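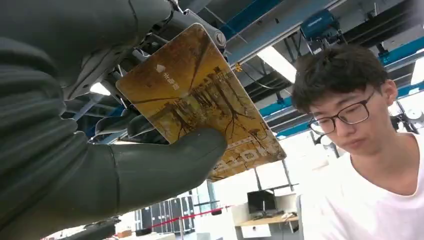
Keeping a Shared Desk (and the Floor Under It) Under Control
by Sylvie Fortin

I have worked at one end or another of a shared table for most of my grown-up life, and if there is one thing I have learned it's that small stuff spreads. You put down a card and a charger in the morning, you go and get a coffee, and when you come back there's a second charger and a sticky note and somebody's keys. I don't mind a bit of life on a desk, I really don't, but I do like to find my things again!

So let me start with cards, which are my own weak spot. Membership cards, gift cards, transit cards, the pretty printed ones you can't bring yourself to throw out. For years I kept them in a pile with a rubber band around it, and the rubber band left a mark across every one. Now the ones I use live in a slim wallet and the rest stand on edge in a recipe-card tin. Glossy cards show every fingerprint, so give them a wipe with a soft cloth and the tiniest drop of dish soap in water, then dry them right away. Stay off the magnetic stripe with anything scratchy, and please don't use nail polish remover – it takes the printing off along with the smudge (I learned that on a library card, and the library was very nice about it).

Next, the floor. Carpet in a workroom takes a beating, and the dark kind hides crumbs and screws wonderfully well until you walk across it in your socks. Before vacuuming I go over it with a flashlight held low, almost flat to the carpet, and anything hard or shiny winks right back at you. Pick those up by hand. A magnet in an old sock does nicely for pins and staples, and you just turn the sock inside out over the trash can when you're done. 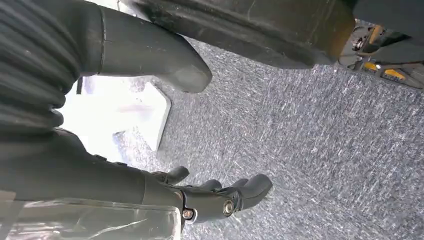
Clear plastic sheeting deserves a word too, the crinkly sort that comes wrapped around anything new. It's slippery on carpet, so don't leave it where people walk, but don't be in a hurry to throw it away either. Shake it out, fold it in half and in half again, press the air out with your forearm, and roll it up. A roll takes up no room at all in a closet, and you'll be so glad of it the next time you paint a chair or repot something messy. I have one piece that has been through 12 paint jobs and is still going strong.

Then there are the cables, oh dear, the cables. My friend Sylvie Gill (yes, two Sylvies, it caused no end of mixed-up mail) taught me to run them along the back of the desk and hold them there with binder clips. Clamp the clip to the edge of the tabletop, pass the thin end of the cable through the wire loops, and it stays put when you unplug. Thicker power cords do better with a strip of hook-and-loop tape. Leave a little slack in anything that plugs into a laptop, or you'll be tugging at it all day long.

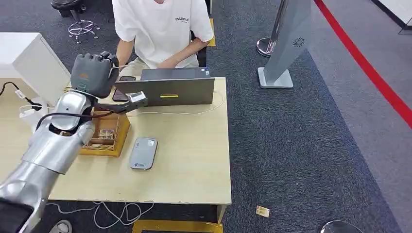
A shallow wooden box with compartments is my favorite thing for the top of a desk. You want it shallow enough to see everything at a glance, and I like mine without a lid, as a lid only invites people to stack things on it. Dust the compartments with a dry paintbrush, and if the wood starts to look tired, rub in a little mineral oil and let it sit overnight before you fill it again.

Phones I like to stand upright against something solid, where I can see them and won't set a mug on them. For a pale wooden tabletop, a damp cloth and a dry one after it will do for nearly everything. Sticker residue comes off with a dab of cooking oil left on for 8 minutes, then a little soapy water. Test a corner first if you aren't sure of the finish, and go gently around the edges, where the coating tends to be thinnest.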